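November 9, 2025

Back from Hirkport on the late train, with a free copy of the book I had sworn not to take. Anoma Kodikara pressed it on me at the door and I am too well brought up to hand a book back to a woman holding a tray of biscuits.

The talk was on "small rules", meaning that ordinary parishioners should bind themselves to a shared pattern of prayer and fasting, with no abbot and no vows. Veikko Toivonen has been carrying this idea from parish to parish since October and speaks well, perhaps too well. He told us that the household he started in Dokby has kept the night office for six years. I asked afterwards how many of the first members were still in it. He said that wasn't the right question. It seemed a fair one to me.

I have read chapter 3 and half of chapter 4. The history is thin. He treats the desert fathers as if they had all agreed with one another, and he skips the quarrels, which are the best part. On page 34 he says the modern parish is "a waiting room", and I underlined it and then was cross with myself, as it is only a phrase. I have sat in that waiting room most of my life and have seen people fed in it.

Roksolana Tkachenko was more taken with it than I was. She says I want proof of things that can only be tried. Possibly. But she also wanted us all to try the Latuheru retreats, and I still remember that bill.

Imtiaz Sheikh came as a guest, sat at the back, and asked the one hard question of the evening: what happens to the member who falls ill, or loses heart, or marries someone who thinks it is all nonsense? Veikko talked for a long time about grace.

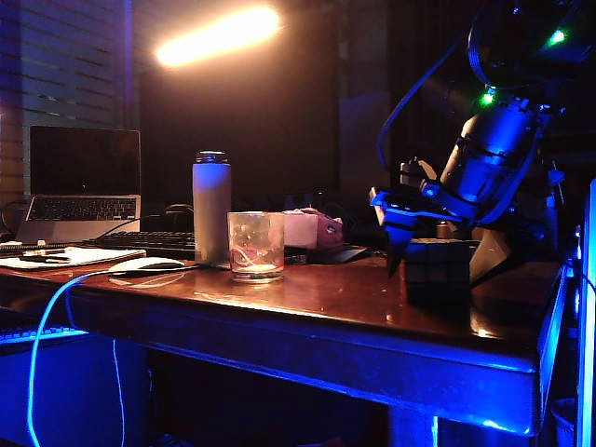 I don't say he is a fraud. He looked tired, and he stayed to stack chairs, and I liked him for it. What I distrust is the certainty that everything outside the little circle is already lost - every generation of clergy I have known has said so, and then the roof appeal goes up as usual.

Ruwan Sivakumar wants a reading group on it at Buvel after Christmas. I said I would come if we could also read somebody who disagrees. He is to find one. Must return his umbrella, and write to Anoma to thank her for the book.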